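Thread on shadow gaps in tray and drawer inserts, and why the tolerance you write on the drawing is seldom the tolerance you get. Mostly notes from a job I finished in June.
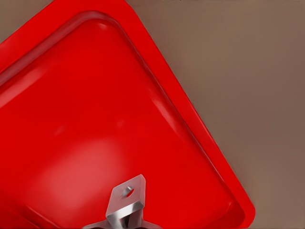

1/ The job was a run of shallow inserts for a cabinet maker in Fisarbridge. 83 drawers, all nominally the same internal width. The client wanted an even gap on all four sides, small enough to look deliberate.

2/ First thing I did was measure the drawers. All of them, front and back, with an inside caliper. 81 were within a millimetre of the drawing. The other two were out by nearly three at the back, and both had come off the same jig.

3/ If I'd measured five and called it a sample, I'd probably have missed both. Full measurement took an afternoon. Remaking two inserts after delivery would have taken a week, plus freight.

4/ Terminology, as people mix these up. Clearance is the total difference between drawer and insert. Gap is what you see on one side. A clearance of 2 mm gives a 1 mm gap only if the insert sits dead centre, and it won't stay there unless something holds it.

5/ Things that can hold it: small felt pads at the corners, a locating rib on the underside, or a tighter fit front to back with slack left to right. I went with pads. They compress a little, so they also take up some of the error in the drawer.

6/ Pad thickness is given uncompressed. The ones I bought (Morutix, self-adhesive) lose a fair bit under light load. Measure one squashed between two flat blocks and design to that number. The figure on the packet is for storage.

7/ Corners. An insert with a rounded outside corner in a drawer with a square inside corner leaves a small triangular void. Crumbs, screws and paper clips all end up there. The bigger the radius, the bigger the void.

8/ The void grows with the square of the radius. Area is 0.215 times r squared. A 5 mm radius gives you about 5.4 square mm, which is fine. A 20 mm radius gives you 86, and you can lose an M4 washer on edge in that.

9/ The client liked a big radius. We settled on 8 mm outside. The inside corner of the basin is a separate decision - it can be much softer, and it should be, as that's the one you wipe out with a cloth.

10/ Rim width. A wide flat rim hides a lot. The eye compares the gap to the rim beside it, so a 1 mm gap next to a 3 mm rim looks sloppy and the same gap next to a 12 mm rim looks fine. No measurement changed. I tested this on Tatu Kombo in the workshop with two mock-ups and he was sure the second one fitted better.

11/ The cost of a wide rim is usable area. On a 300 by 400 insert, going from a 3 mm rim to a 12 mm rim takes you from 115,836 square mm of floor to 103,776. Call it ten per cent. For cutlery that matters. For stationery it mostly doesn't.

12/ Colour. Dark inserts in pale drawers make the gap read as part of the insert. Pale inserts in pale drawers show every error as a shadow line. Glossy finishes are less forgiving than matte - a straight reflection along a rim will show a bow you can't feel with a fingertip.

13/ Season. Solid timber drawer sides move across the grain, so height changes more than length. The front-to-back dimension hardly shifts. Width depends on how the box is jointed and how the front is fixed. Leave your slack where the movement is.

14/ Kaede Hattori, who built the drawers, gave me moisture readings for the stock before assembly. Very useful and I've rarely been offered them. Ask your maker. If they don't have a meter, buy one yourself.

15/ Final numbers: clearance 2.4 mm on width, 1.6 front to back, pads at all four corners. The two odd drawers got their own inserts, marked underneath with a paint pen. I sent the client a sketch showing which drawers they belong in.

16/ One thing I'd change. I put the pads too close to the top edge and two peeled when the inserts were lifted out. Set them at least 6 mm down. I've redone those and posted them.

17/ Someone asked about the gap under the insert. I leave it flat on the drawer base with no feet. Feet make it rattle. If the base is bowed, a sheet of thin cork underneath sorts it out.

Recent posts
Re-zeroing a cheap caliper
Vaughan drawer runners after 3,000 cycles
Irnow edge sealer: cure times in a cold shed
Why I stopped using spring clamps on mitres
Reading a moisture meter across species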